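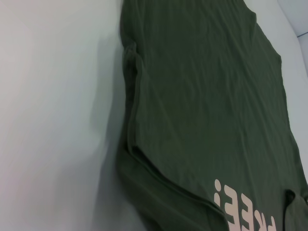 A green T-shirt waiting to be folded, creases and all.

I have been promised a robot that folds laundry since I was small enough to be put to bed in the airing cupboard (long story), so when someone at Edevum offered me an hour with one of their engineers I said yes before she had finished the sentence. Edevum is a small outfit on the Prikley estate, between a tile warehouse and a place that does MOTs, and its folding system is called Halim. I asked what Halim stood for. It doesn't stand for anything, they just liked the sound of it.

The engineer, who asked me to leave her name out because her mum reads everything with her name in it, has been on Halim from the start. I began with the question I'd promised my sister I would ask. Can it do my washing yet?

"No," she said, and laughed for rather a long time. "It can do some of your washing, if you're patient and you don't own anything with a drawstring."

She talks quickly and waves her hands about, mostly to mime sleeves. T-shirts are the thing she always comes back to. I'd assumed they were the easy bit, the warm-up before shirts and fitted sheets, and she put me right on that.

"People think a T-shirt is a shape. It's a shape for the one second you hold it up by the shoulders, and then you put it down and it's a heap with opinions. The sleeve's gone under, the hem's doubled over, and the camera can see a lot of green and not much else. You look at it and you know where the sleeve is, even when you can't see it. Halim has to guess."

So how does it guess? By having seen a great many heaps, she told me. The team has recorded 2000 folds so far, all of them on a pale surface, with shirts in every colour they could get from the charity shops in town. Dark ones are harder because the folds don't show up so well. Slogans can help, and I liked this part a lot: big letters on the chest give the machine a clue about which way up the thing is lying.

"If it can see a couple of letters and they're upside down, that's useful," she said. "I got very fond of shirts with shouting on them. We had a whole bin of exclamation marks."

I wanted numbers, obviously. On a plain T-shirt, put down any old how, Halim makes a fold she'd be happy to put in a drawer 70 per cent of the time. It takes six minutes. I timed myself at home that evening and I'm a good deal quicker, although my success rate by the same standard would be embarrassing (my drawers are stuffed, not filled).

Six minutes sounded hopeless to me and I said so, probably less politely than that. She didn't mind at all.

"It was seven in January! And you're thinking about it as if you'd be standing there watching. You don't stand and watch your dishwasher. If it takes all night and you wake up to a pile of folded clothes, do you care?"

I thought about it on the train and I don't think I would care, no. I'd care about the other 30 per cent, though. What does it do with those? Sometimes it notices the fold has gone wrong, shakes the shirt out and starts again. Sometimes it carries on quite happily and produces what she calls a samosa.

The first proper customer won't be a household anyway. Cestulska, a laundry that does staff uniforms, is going to try Halim on its polo shirts, which are all the same cut and come in a handful of sizes. She reckons that's where these machines will earn their keep for a good while, with one sort of garment and a person nearby to deal with the samosas. Homes are a different matter. Homes have tights, and baby vests with poppers, and that one jumper which has to be dried flat.

"I'd trust it with your tea towels today," she said. "I'd trust it with your T-shirts if you weren't fussy. I wouldn't let it near anything you'd cry about."

Before I left I asked who does the folding at her house. Her husband does, and he's very good, and he won't let her help.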